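# Chapter 7: Baskets, Trays, and Small Things

Most of the clutter in a house or a workshop is made of small things. A sofa stays where it is put. A roll of tape, a folded cloth, or a spare part moves from surface to surface until someone gives it a place. In this chapter we look at open containers, mainly the white plastic basket with holes in its sides, and at how to sort items into them.

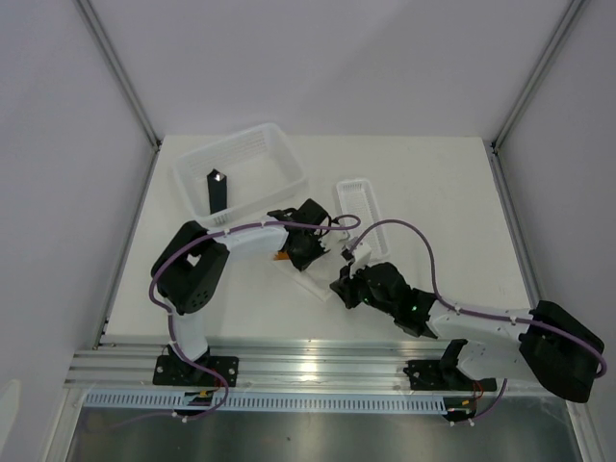
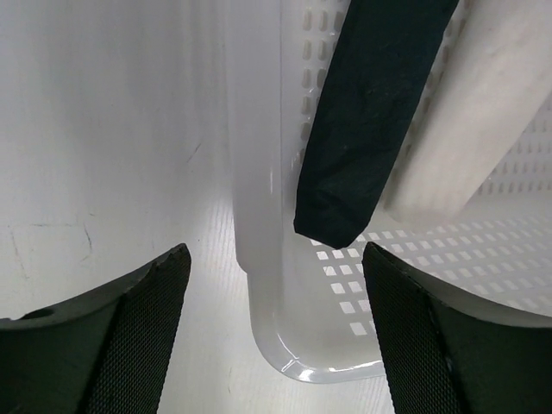 In Chapter 6 you cleared a work surface down to the items used every day. What was left over went into a pile. That pile is the starting material for this chapter, so keep it nearby as you read.

## 7.1 Why open containers

A closed box hides what it holds. That suits things you need once a year, such as holiday lights. For things you reach for every week, an open basket is better. You can see into it from above, and if the sides have holes, you can see a little from the front too. Dust and crumbs fall through the openings and can be wiped off the shelf.

Open containers have one weakness. They are easy to drop things into, so they fill up with items that belong somewhere else. Section 7.4 gives a weekly check for this.

## 7.2 Basket or tray?

The two are often sold together, and students tend to mix them up. The difference is depth.

- A **basket** has sides high enough to hold items standing up or lying on top of one another.
- A **tray** has low sides. It holds a single layer and keeps small items from rolling away.

Use a tray for things you need to pick out one at a time, such as pens or screws. Use a basket for soft goods, bundles, and anything tall enough to tip over on a shelf.

## 7.3 Placing items

Long items should lie side by side and point the same way. Leave a narrow gap between them so that fingers can get in. Rolled or folded cloth goes in with the fold facing up. Blocks and boxes can stand on end if the basket is deep enough to support them.

Kwaku Dogbe and Naa Amegashie, who ran the storeroom at Peltine, worked with 17 baskets on two shelves. Their rule was that a person should be able to take out any item without lifting another. When a basket failed that test, they split its contents. The case study at the end of the chapter follows one of their shelves through the month of June.

**Before you go on**

Take the pile from Chapter 6 and divide it into items that can lie flat in one layer and items that cannot. Write down anything that fits neither group. You will need this list for Section 7.3, Exercise 2.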